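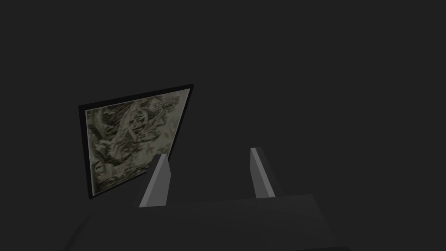

Brijesh Kanaujia

Criminal Procedure, Unit 6: Sentencing after a guilty plea

Handout to be read before the seminar. Bring the worksheet from Unit 5, as the same facts are used again.

1. Scope

The unit deals with what happens between the entry of a guilty plea and the passing of sentence. It does not deal with trial, with the withdrawal of a plea, or with appeals against sentence, which are left to Unit 9. The rules set out below are those of the Skastside teaching code. The code is used in all procedure units on this course so that students are not marked on the law of one particular country. Section numbers refer to the February revision. Older copies have a different numbering from section 20 onwards and should not be used.

2. The plea

A plea must be entered by the defendant in person. A plea entered by counsel alone has no effect, even where the defendant is in court and does not object (Chuang). The court must be satisfied of three matters:

(a) that the defendant understands the charge;
(b) that the plea is free of pressure;
(c) that the plea is clear.

A plea is unclear if the defendant adds words which, if true, would amount to a defence. "Guilty, but I thought the bag was my cousin's" is the usual textbook case. On a charge of possession the words go to knowledge, and the court must enter a plea of not guilty unless the point is cleared up there and then.

3. The factual basis

The prosecutor reads a summary of the facts. The defence may accept it, accept it in part, or put forward its own version in writing. Where the two versions differ, the court asks whether the difference would affect the sentence. If it would not, the court sentences on the defence version. If it would, the court hears evidence on that point only. The burden is on the prosecution and the standard is the same as at trial.

Students often treat this hearing as a small trial of the whole case. It is limited to the disputed point. In Voriswood the judge allowed questions on how the defendant had come to know the supplier, although the only dispute was over weight. The sentence was set aside and the matter sent back to a different judge.

4. Fixing the starting point

The starting point depends on the offence and on its category. For possession with intent to supply, category is fixed by quantity and by role. Quantity is the net weight, without wrapping. Role is leading, significant or lesser.

The tables are in Schedule 2. For a category 3 substance the line between the lower and the middle band is 500 grams. A quantity of exactly 500 grams falls in the middle band. The schedule says "500 grams or more", and the margin note in the older copies, which suggests otherwise, has no force.

Purity is not part of the starting point. It may be taken into account at the next stage.

5. Aggravating and mitigating factors

Section 33 lists the factors which increase seriousness. The list is open. Those most often met are earlier convictions of the same kind, an offence committed on bail, use of a person under 18, and danger caused to the public while trying to avoid arrest.

The last of these needs care. If the dangerous driving is charged as a separate offence and a separate sentence is passed for it, it cannot also be used to raise the sentence for the drugs offence (Plunix). If it is not charged, it may be used, but only so far as it forms part of the accepted factual basis.

Mitigation is dealt with in section 34. The weight given to age, health, dependants and steps taken towards treatment is for the court. Good character carries less weight as the quantity rises.

6. Credit for the plea

Credit is worked out last, after the factors in part 5 have been applied. It depends on when the plea was first indicated:

At the first hearing: one third.
After the first hearing but before the trial date is fixed: one quarter.
After that: one tenth at most.

Worked figure. Sentence after trial would have been 52 months. The plea was entered once the first hearing had passed, with no trial date fixed. Credit is one quarter, or 13 months. Sentence: 39 months.

Time spent in custody on remand is not credit and must not be added to it. It is counted separately by the prison authority under section 41.

7. Reasons

The court must state the category, the starting point, the factors applied and the credit given. Failure to state the credit does not of itself make the sentence unlawful, but the appeal court will assume that none was given.

8. Reading

Skastside code, sections 20 to 34 and section 41.
Ravindra Pandey, lecture notes on disputed facts, parts 1 and 2 only.
Case extracts in the unit pack: Chuang, Voriswood, Plunix.

Revised October 17, 2021. Part 4 replaces the version given out with the unit pack.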